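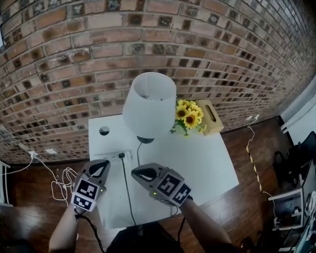

Home | About | Projects | Join a study | Contact

Print this page | E-mail this to a friend

Participants wanted: household tasks with handheld grippers

Kisix is looking for 40 adults to do ordinary tabletop jobs with a pair of handheld grippers. Plugging in a lamp, moving flowers, pulling a tissue out of a box, that kind of thing. Paid. No experience needed, and none wanted really, we have plenty of people who are too good at it already.

What we're testing

Our last round gave us 2000 recordings, all by lab staff. A policy trained on those did well on tidy tables and badly on cords and plugs. When we looked at where it went wrong, a lot came down to everybody in the lab doing the job the same way. So this round compares recordings from newcomers with recordings from trained staff, same tasks, same tables, and we train one model on each. The method is set out in the Skestulska report (ask and we'll send the PDF). Results to be shared with participants in May.

What you'll do

One visit, 204 minutes including breaks. Short practice first, then 21 tasks. You hold a gripper in each hand and work standing at a table. Fiducial markers on the grippers, please don't cover them with your fingers. You will drop things. Keep going, we keep those recordings too.

Who can take part

- 18 or over
- able to stand for a fair while, stool availible between tasks
- comfortable gripping with both hands, left-handers very welcome, we're short
- not currently working for Kisix or Pestetti
- no wrist or hand injury in the past year

Glasses are fine. Sleeves that push up above the wrist please, no dangling bracelets. Flat closed shoes, there are cables on the floor.

Pay

Gift card at the end of the visit, plus your bus fare or parking. If you stop early you still get the full amount. You can ask us to delete your recordings any time before training starts, after that we can't pull them out of the model.

Where

Kisix, ground floor of the Bhardwaj building, side entrance. Ring the bell and wait, it takes us a minute to get to the door. Parking behind the building fills up early.

To apply

Use the form under Join a study. Tell us which hand you favour and what times suit, mornings or afternoons. Applications close 20/03/2023. We'll reply to everyone but it may take a few days, theres only two of us doing the bookings.

Print this page | E-mail this to a friend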